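件名:Re: [nonau-members] 共用備品規程の改定案について(意見募集)

会員各位

Nonau共同利用施設運営事務局のIdalina Tavaresでございます。平素より当施設の運営にご理解とご協力を賜り、厚く御礼申し上げます。

先般配信いたしました改定案につきまして、複数の会員よりご意見を頂戴いたしました。下記の引用に続けて、事務局の見解を申し述べます。

Ifeanyi Balogun様のご投稿:
> 改定案第6条では、共用備品の貸出期間が一律に短縮されることとなっております。
> 短期の利用者には妥当と存じますが、Flanska棟のように通年で作業を行う区画では、
> 更新手続の負担が増すことを懸念いたします。
> また、延滞時の利用停止について、事前の通知の有無が明記されておりません。
> この点につき、事務局のお考えを伺いたく存じます。

ご指摘の第6条は、貸出の集中する時期に予約が取りにくいとの声を受けて起案したものです。現在、台帳に登録されている共用備品は171点あり、このうち長期貸出の扱いとなっているものについては、返却予定日の記載が統一されておりませんでした。改定後は、すべての貸出に返却予定日を付し、延長を希望される場合は期日の前日正午までに台帳上で申請いただく方式といたします。

通年利用の区画につきましては、年度当初に一括して申請いただければ、個別の更新手続を省略できるよう附則を設ける方針です。対象区画の範囲は、Sampaio棟およびFlanska棟を想定しておりますが、他棟からのお申し出も妨げるものではございません。

延滞時の取扱いにつきましては、条文の表現が不十分でございました。利用停止に先立ち、登録されたメールアドレス宛に書面による通知を行う旨を、第2項として追記いたします。

作業台と備品棚は、これまでどおり区画の備品とし、個別の貸出の対象には含めません。

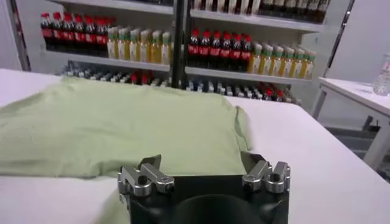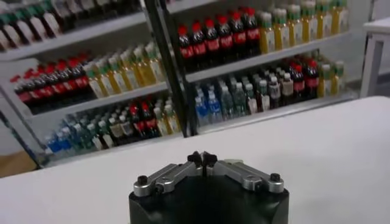 Zoia Holovkoです。附則による一括申請の件、賛成いたします。ただし、年度の途中で区画の責任者が交代した場合に、申請の効力が引き継がれるのかどうかが読み取れませんでした。前年度には、責任者の変更に伴って台帳の名義が旧担当者のまま残り、返却の督促が届かなかった例がございます。名義変更の届出期限も併せて定めていただければ幸いです。

また、消耗品の扱いについても確認させてください。現行規程では単価500円以下の物品は台帳の対象外とされておりますが、改定案にはこの規定が見当たりません。削除の趣旨であれば、各区画で登録作業が生じるため、準備期間が必要と考えます。

以上が、Holovko様より事務局宛に頂戴したご意見の全文です。ご本人の了承を得て転載いたしました。

名義変更につきましては、交代後速やかに届け出ていただくことを前提に、一括申請の効力は年度末まで継続するものといたします。届出期限の具体的な日数は、次回の運営会議でお諮りします。消耗品の除外規定は転記の際の脱落であり、現行どおり存置いたします。お詫びのうえ訂正申し上げます。

修正後の条文は、3月の運営会議に先立ち、本メーリングリストにて改めてお送りいたします。追加のご意見は、本メールへの返信にてお寄せください。

Nonau共同利用施設 運営事務局
Idalina Tavares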